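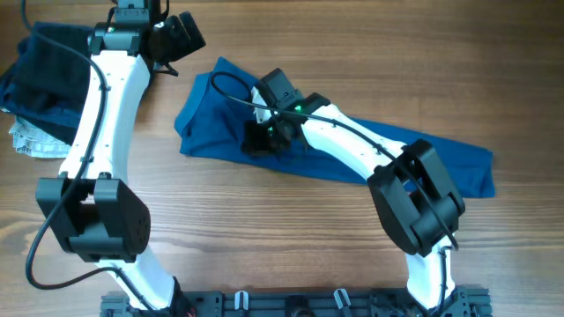
Movero Furnished Rentals
Apartment inspection checklist with comments
Building: Skovport, unit 34
Date of inspection: 09/03/2025
Type: change of tenant, apartment without people
Next full inspection: October of next year

How to read this list: OK means I checked it myself and it is good. FIX means it must be repaired before the new tenant gets the keys. WATCH means it can stay, but please look again at the next visit. When a point was not checked I write it openly.

1. ENTRANCE AND HALL

Front door closes and locks by itself: OK
Comment: The door needed oil at the last visit. It now closes from any position, also when I open it only a little.

Door chain and viewer: WATCH
Comment: The chain holds, but one screw of the plate turns when I pull with force. I tightened it by hand. A longer screw would be better.

Floor in hall, risk of tripping: FIX
Comment: The metal strip between hall and kitchen stands up at the left end. I caught my shoe on it two times during the visit. Please glue and screw it, not only glue.

Emergency numbers posted inside the door: OK

2. SMOKE AND GAS

Smoke alarm in hall: OK
Comment: Test button pressed, loud sound, also heard in the bedroom with the door closed.

Smoke alarm in bedroom: FIX
Comment: It gives sound, but weak. I changed the battery and it was still weak, so I think the alarm itself is old. The date on the back can't be read any more. Replace it.

Carbon monoxide alarm near the boiler: OK

Fire blanket in kitchen: WATCH
Comment: It is in the right place, but it was folded again by somebody and the two straps are inside the bag. In a fire a person must find them in one second. I folded it again with the straps outside.

Fire extinguisher: OK
Comment: Needle in the green part, pin and seal in place.

3. KITCHEN

Stove, all burners: OK
Comment: The small one at the back needs a second try to light. The gas stops when the flame goes out, I tested this on each burner.

Stove is fixed against tipping: FIX
Comment: The bracket is in the drawer under the oven and was never mounted. With the oven door open I could tip the stove with one hand. Very important if there are children.

Outlets near the sink: OK
Comment: Test button works on both.

Hot water temperature: WATCH
Comment: Too hot for my hand after a short time. I turned the boiler down one step. I had no thermometer with me, so please measure it.

Cabinets fixed to the wall: OK

4. LIVING ROOM

Bookcase fixed to the wall: FIX
Comment: The model is the tall Zater and it came with a strap. The strap is screwed to the bookcase but the other end hangs free. The wall is hollow there and needs the right anchors.

Dining table and chairs: OK
Comment: Legs tight. One chair had a felt pad missing and I put a new one.

Windows open, close and lock: OK

Cord of the blinds: FIX
Comment: The loop hangs lower than the window sill. It must be fixed to the wall with the small holder, or changed for a blind without cord.

Lamps and cables: WATCH
Comment: The cable of the floor lamp went under the rug. I moved it along the wall. The previous tenant had it under the rug for a long time and the cable is flat in one place, but I see no cut. If it gets warm in use, throw it away.

5. BATHROOM

Grab bar at the bathtub: OK
Comment: I pulled with my full weight.

Fan: FIX
Comment: It turns but takes no air. A sheet of paper does not stay on the grille. I cleaned the grille and there was no change, so the pipe is perhaps closed higher up.

Mold: WATCH
Comment: A small dark line in the silicone behind the faucet. It will come back as long as the fan is not working.

Lock can be opened from outside: OK

6. BALCONY AND STORAGE

Railing: OK
Comment: No movement. Some rust at the lower screws, only on the surface.

Storage room in the basement, number 173: NOT CHECKED
Comment: The key on the ring is for room 323 and does not open this one. Londoño Locks has the order for a new key. I will go again when it arrives.

7. METERS AND PAPERS

Main water valve turns: OK
Comment: It was stiff. Please turn it fully closed and open again at every visit, otherwise it gets stuck.

Electric panel labeled: FIX
Comment: Two switches have no label. One is the bathroom. The other one I did not find.

Keys given back: 2 front door, mailbox, one storage key (wrong one, see point 6)

Decision: The apartment can't be given to the tenant today. The stove bracket, bedroom smoke alarm and bookcase must be done first. The hall strip, blind cord, fan and panel labels should be done in the same visit of the repair man, so that we pay his trip one time only. Send me photos of the stove bracket and the wall anchors before he leaves. For the alarm, please write the new replacement date on the side with a marker.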